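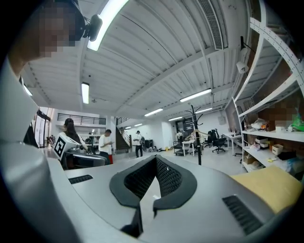
买回来头两个月天天用，到11月就收进柜子里了，诺曼德·麦金泰尔（Normand McIntyre）这样形容他家那台斯科维克（Skovik）厨师机。他说，说明书上写的“一机多用”他信过，后来发现揉面还行，打发两个蛋白却要把碗倾着，桨叶才够得着。

斯科维克本月推出新款，机身沿用旧款外形，功率标到2000瓦，售价2173元，比上一代贵了170元。厂方在新闻稿里把涨价归于“全面升级的动力系统”，至于升级了哪些零件，通篇没有交代。本报去函询问电机是额定功率还是峰值功率，截稿时收到的答复是一份产品手册，手册里也没有写明。

功率数字近来成了小家电卖场里的主要话题。同类产品中，埃米尔（Emier）的宣传页把瓦数印得比品牌名还大，巴蒂斯塔（Batista）则强调“商用级扭矩”，却没有给出扭矩数值。家里揉一次面团，用得上多大的力，几家都没有说。面团放多了，机器照样会在台面上挪位置，这一点在各家的用户留言里都不难找到。

新款另一项卖点是噪音。包装盒上写着“低至90分贝以下”，字很小，旁边没有注明在几档、离机器多远测得。90分贝算不算安静，在厨房里开过旧式搅拌机的人心里有数。门店演示时，销售员只开了最低档，碗里放的是淡奶油。记者提出换成面团试一试，对方说演示台没有准备面粉。

配件方面，绞肉头和压面头仍需另购，接口改了尺寸，旧配件装不上去。斯科维克称新接口“更稳固”，并表示暂无转接件计划。手里已有一套旧配件的用户，换机就等于全部重买，这笔钱没有算进标价里。

第三方配件商米考（Mikau）表示正在研究新接口，能否供货、何时供货都没有定。该公司同时提醒，使用非原厂配件可能影响保修，具体条款以购机时的保修卡为准。而新款保修卡上，电机的保修期与整机分开计算，刀具和密封圈不在保修范围内。

麦金泰尔说他暂时不打算换。他家的旧机器上周又拿出来用了一次，揉的是包子面，中途停下来刮了两回碗壁。

新款目前已在线上和部分门店开售，首批只有灰、白两色。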